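Print the Fabric Weight on the Label
1 December 2022

A garment label in this country has to state fiber content, origin, the responsible company and care instructions. It does not have to state how heavy the cloth is. I think it should, and I think the figure should be in grams per square meter, measured on the finished fabric before sewing.

Fiber content answers one question, which is what the yarn is made of. Two sweatshirts marked 100 percent cotton can differ by a factor of two in the amount of cotton per unit area. That difference affects warmth, drying time, drape and shipping cost. The mill knows the number, the importer knows it, and the purchase order usually has a tolerance written next to it. The figure drops out of the paperwork at the point of retail sale.

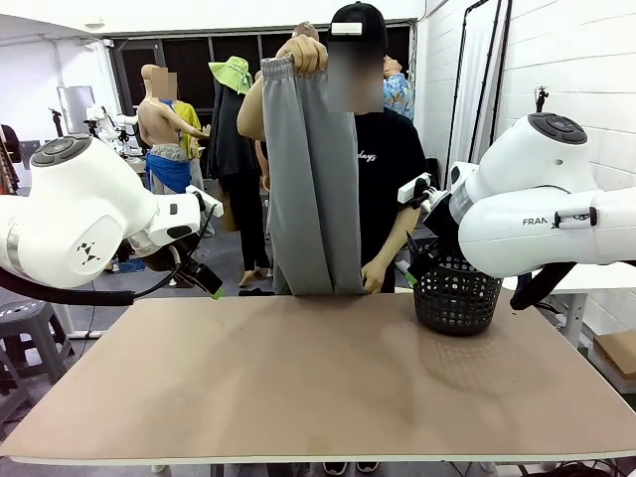 One reader wrote in after my February column to say that weight is a poor stand-in for quality, and that a printed number would push brands to add grams with loose, cheap yarn in order to look better on the rack. The same reader would prefer a pilling grade and a shrinkage figure, or nothing.

The first part of that is correct. Weight is not quality. A dense 150-gram jersey can outlast a slack 220-gram one, and a brushed surface adds bulk without adding much strength. But the objection applies equally to fiber content, and no one proposes taking that off the label. A disclosed quantity is useful when it is measurable, cheap to verify and stable between laboratories. Weight meets those conditions. A die cutter and a balance are enough, and the test takes minutes once the sample has been conditioned.

Pilling grades are harder. They depend on the apparatus, the number of cycles and the judgment of the person comparing the specimen with reference photographs. I would like to see them published too, but I would not hold up a simple measure while the difficult one is argued over.

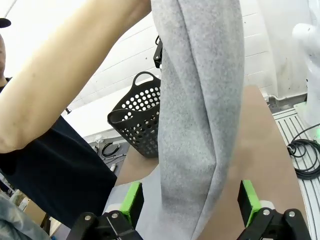

Gray fleece, folded lengthwise.

Some sellers already disclose. Clelen prints the weight of its knits on the hangtag. Nelura gives it on the product page but rounds to the nearest 10 grams, which is acceptable for sweatshirts and too coarse for shirting. Marar lists the total weight of the finished garment, so a medium overcoat is shown at 624 grams. Total weight varies with size, lining, zippers and buttons, and cannot be compared across cuts. It is useful to a backpacker and to very few other buyers.

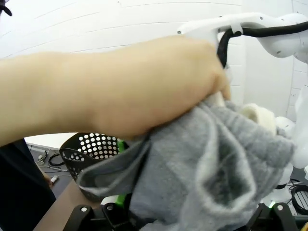 A rule would therefore have to fix the unit and the tolerance. I suggest plus or minus 5 percent, with the shell fabric stated first and any lining stated separately. Blankets, throws and towels should be covered on the same terms as clothing. Trims, ribbing and pocket bags can be left out. Items made from more than one main fabric would carry one figure for each, in descending order of area.

The added cost is a line of type. Labels are already reprinted whenever sourcing changes, and a transition period of two years would let existing stock clear. Venari, a children's line, allowed itself nine months to make the change voluntarily and used up its old labels in that time.

Enforcement could follow the practice for fiber content, with spot checks at retail and a retest at the seller's expense if the first sample falls outside tolerance.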